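Notes on a tiled bay

February 9, 2023

I have been asked twice now how the corners in the tiled bay were done, once by Melati Nair and once by a reader who left no name, and both times I gave a bad answer from memory. These are the notes I should have sent.

The bay is a small enclosure on the long bench: floor, back wall, two side walls, open at the front. Inside depth is 615 mm, measured from the face of the back tile to the inner edge of the front rail. I work in millimeters for anything with a slot in it and in inches for everything else, and I have stopped apologizing for it.

Why tile

The previous lining was painted board. Paint was fine for a year, then it began to mark wherever something leaned on it, and repainting meant clearing the whole bay for two days. Tile wipes down with a damp cloth and does not need a second coat in May.

The cost was $380 for everything that shows, less the posts, which I already had. Lewis Lamont cut the side pieces on his wet saw in Rurnthorpe in exchange for a box of hinges. If you have to rent a saw, add that.

The tile is a pale gray from a line called Mavlow. I looked at white first. White throws too much light back at you in a space that is closed on three sides, and a white object on a white ground is hard to find the edge of. Gray helps with that a little. A darker gray would help more, but the bay would need a stronger lamp, and the one I have is a 4,000 K strip that I like and do not want to replace.

Offset and joints

The rows are offset, with the long side of each tile horizontal. I drew both options at full size on kraft paper and taped them up for a week. Stacked joints look tidy on paper, but any error in level shows as a step running the full height of the wall. Offset rows hide a small error in the vertical joints. They hide nothing in the horizontal ones, so the first course has to be right. I spent an evening on the first course and then did the rest of the back wall before lunch the next day.

Spacers: the smallest the store had. The joints are thin, and the grout is darker than the tile. I was argued out of a matching grout by Ikhsan Nugroho, whose position was that pale grout turns dark in a working area anyway, unevenly, and that it is better to begin where you will end up. I have no data, but after ten months the joints are all still the same color.

One mistake. I grouted the left wall first and mixed a second batch for the other two with slightly more water. The left wall dried a shade deeper. It is visible only with the lamp off and the door open. Mix one batch, or weigh the water.

Corners

The usual ways to finish an inside corner in tile are to butt one wall into the other and fill the joint with a flexible sealant, or to use a profile strip. I used neither. At each of the two back corners there is a length of slotted aluminum extrusion, standing full height, and the tile runs up to it from both sides. The posts were there before the tile and hold the wall panels, so boxing them in would have cost me depth and gained me nothing.

Points to watch:

The cut edge of the tile faces the post. Dress it with a stone before setting, otherwise the ragged line reads clearly against the metal.

Leave a gap and do not grout it. Grout against aluminum cracks within weeks. I left a hair over a millimeter, open, and it collects dust at a rate I can live with.

The grooves in the posts are useful, so keep them clean. Run masking tape down each groove before you spread any adhesive. I did this on the right post and not on the left, and cleaned the left one with a dental pick.

Check the posts for plumb after the panels are loaded with tile. Mine moved. The movement was small, and I took it out by loosening the foot bolts, knocking the base over with a block, and tightening again.

Floor

The floor is a separate matter. It is one light gray surface in a marble pattern, mottled, with faint brown and white veining. I wanted no joints underfoot, so to speak. A joint in the floor of a work area catches crumbs, screws, and the corner of anything you slide.

The pattern has one drawback, which is that a pale thing put down on it can be slow to pick out at a glance. Screws vanish. A washer is worse. I now keep small parts in a dish at the side of the bench. A bigger object is no trouble, and the white plastic bag I have been using while I work out where bags should live shows up well enough by its loose gathers and its bunched handles.

It scuffs. I expected this and it has happened. A few of the marks come off with a white eraser and the rest do not. I have decided they are part of the veining. 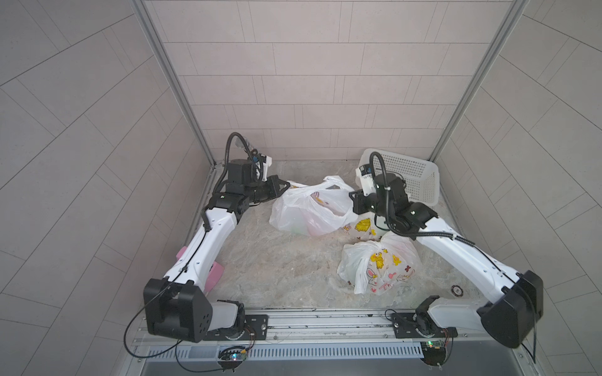

Front edge

The front is where I changed my mind most often. My first drawing had a wooden lip across the whole width. Bahman Rostami looked at it and asked how I intended to sweep anything out over a lip, and that was the end of the lip.

The bay is closed at the front by a long aluminum rail assembly, parallel tracks with slots, running nearly the full width. In front of that and lower down is a metal grille with a row of narrow vents. The rail gives the floor a hard stop and gives me somewhere to bolt things. The screws are all reachable from above, which was a condition I set early and kept.

The meeting of floor and rail is the one place I would do over. I left no upstand and no sealant, so fine dust works its way into the line between the two. A brush gets most of it. A bead of clear silicone would have prevented it, and can still be added, but it means a clear bench and a day of waiting.

Cleaning

Weekly: dry brush, back to front, then a damp microfiber cloth on the floor only. Walls once a month. I use a neutral cleaner sold as Dudedance, bought for the name and kept because it does not streak. A bottle lasts me longer than I can track. Do not use anything acidic on the grout, and do not use anything abrasive on the floor, including the green side of a sponge.

For the slots in the aluminum I use a cheap toothbrush with the head trimmed narrow. Toothbrushes were 79 cents each at Goh, the hardware place by the bus station, and I bought more of them than a single person should own.

Open items

The two corner gaps. I may fit a thin black rubber bead, the kind that presses into the slot and laps over the tile. Samples are ordered. If the lap is too wide it will cover the cut edge completely, and the dressing described above will have been wasted effort.

The grout on the left wall. I will leave it.

Spare tiles. There are nine left, wrapped in newspaper under the bench. Lewis wants four for a windowsill, and he can have them once he returns my level.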